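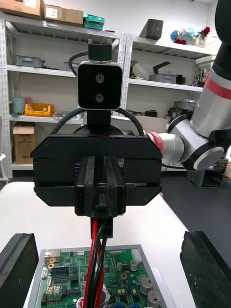
A green circuit board in its grey metal tray.

Repair or replace: what I did about the washing machine

2018-07-17

The washing machine stopped in the middle of a cotton wash and would not drain. It is a Dandmont, 11 years old, and it came with the flat. I got the water out through the little hose at the bottom with a roasting tin and a lot of towels, then cleaned the filter, which had a hair grip and a button in it. It still wouldn't drain. The lights came on, the drum turned, and the pump did nothing.

I have had appliances repaired before and I have also thrown away ones I shouldn't have. The kettle and the toaster both went to the tip last year without my so much as looking in the manual. This time I decided to ring round first.

The first place I tried was Gondeo, who do most of the white goods round here. They charge a call-out fee whatever happens and the first slot was in nine days. The man on the phone asked for the model number and said it was most likely the control board, and that at that age he wouldn't bother. He may well be right in general. A new machine of the same size was on offer in their own shop that week, and he mentioned that too.
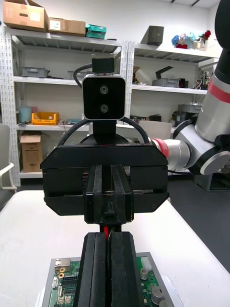
I then tried a smaller firm called Tomoana, two bus stops away. They asked more questions. Did the pump hum? Did the door unlock by itself at the end? Had I checked the hose behind the machine for a kink? I hadn't, so I pulled the machine out and looked, and the hose was fine. There was a good deal of fluff and one sock behind there.

Their engineer came on the Friday morning. He tested the pump with a meter and said the pump was good but no power was reaching it. So it was the board after all, or one part on it. A new board for my model is no longer made. He could take the old one away and have the part changed, with a three-month guarantee on the work. I said yes.

I was without a machine for 7 days. The launderette on the corner closed in spring, so I washed shirts in the bath and took the sheets to my sister's. Jeans are not worth doing by hand. They took two days to dry on the balcony, even in July.

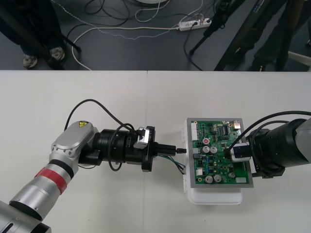

What it cost

The repair came to £100 all in, including both visits. The new machine at Gondeo was a good bit more than twice that before delivery, and they wanted another £20 to take the old one away.

I don't know how long the repair will last. If I get two more years out of it I will be happy with the price. The spin is as loud as it ever was and the drawer still sticks.

Next on the list

The freezer, a Trirnura, has started icing up along the top shelf. I think it is only the door seal. I have ordered one and will try fitting it myself at the weekend, after I have eaten my way through the peas. If anyone has done one of these, please leave a comment and tell me whether the old seal pulls out or has to be unscrewed. The leaflet shows it both ways.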